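Hegarty Hall Users' Group
Notes of the meeting held 28/05/2023
Taken down by Imke Brinkmann (again!)

Present: Wyn Edwards in the chair, me with the notebook, and most of the regulars from the craft table and the lunch crowd. Apologies from the Rimby people, who had a clash.

1. Last time's notes
Agreed, apart from me spelling Kuvum two different ways on the same page. Fixed now. It's the hire company, K-U-V-U-M, and they'd like their invoices to say so too.

2. Chairs
Wyn has finally heard back from Kuvum and we can have 14 folding chairs on long loan for $100, delivery included. I thought that was a steal and said so, probably too loudly. A couple of people wanted to know who pays if one breaks (fair question, we've all seen the green ones). Wyn will ask. Agreed to go ahead if the answer is sensible.

3. The small-things table
This took up most of the evening, so bear with me. We talked about what we want on the white marbled tabletop, how it gets cleared, and where everything lives when it's put away. I'd been grumbling about the cups and caps since October, so I got to go first.
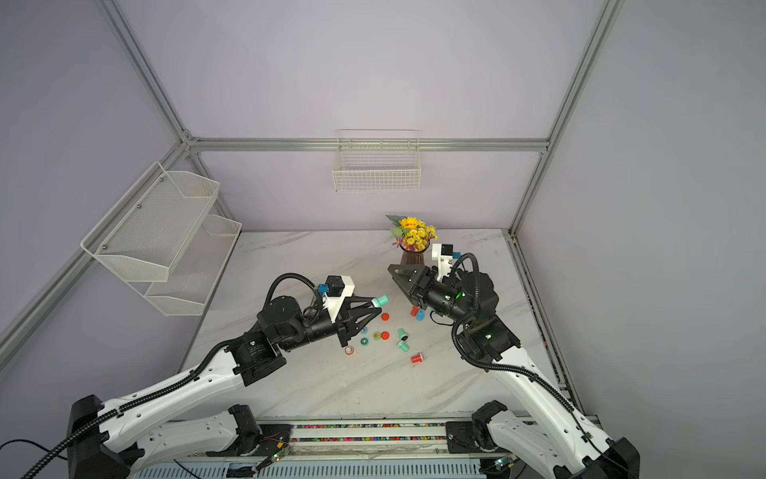 Cups were my big thing, and I asked for them all to be kept together in one tub by color, so that whoever sets up can grab the lot. Wyn felt that was fussy. I pointed to the mint-green ones, the two red ones and the blue one, all mixed in with bottle caps and a roll of orange tape, and said that if you want the yellow-and-green cap you shouldn't have to go hunting past the cups for it. He came round in the end, more or less. We settled on one tub for cups and a jar with a lid for caps, with the tape going back in the drawer with the scissors. I'm buying the jar.

The sunflowers: somebody asked if we could move them to the entrance, and there was quite a bit of feeling about this! They're artificial, so they don't care where they go, but several of us like having the yellow at the back of the table, and the mauve vase looks lovely against the lavender walls. It is glass, though, and Wyn doesn't want it anywhere people are reaching about. Compromise: flowers stay, vase goes as far back as possible, and we look for something heavier to put them in. If you have a stoneware jug you don't love, bring it along.

Also agreed that cups get stood upright at the end of a session. I know, I know, but it's easier to see if there's a cap hiding in one.

4. Cupboard labels
Hernard dropped off 13 label holders, which is one short of the number of shelves. We'll leave the bottom shelf bare for now (it's only the spare tablecloths, and you can tell those from across the room). I'll do the lettering and promise to use a ruler this time.

5. Anything else
The kettle is slow. Wyn says descale it before we talk about buying a new one. There's a sachet in the kitchen drawer and I've said I'll have a go.

The back door sticks when it's been raining. Lift and push, please, don't kick.

To do
Wyn: ask Kuvum about breakages, then book the chairs.
Imke: jar, labels, kettle.
Everyone: jugs!

Next meeting is at 6 in the same room. Wyn will send the date once Rimby have told us when they're free.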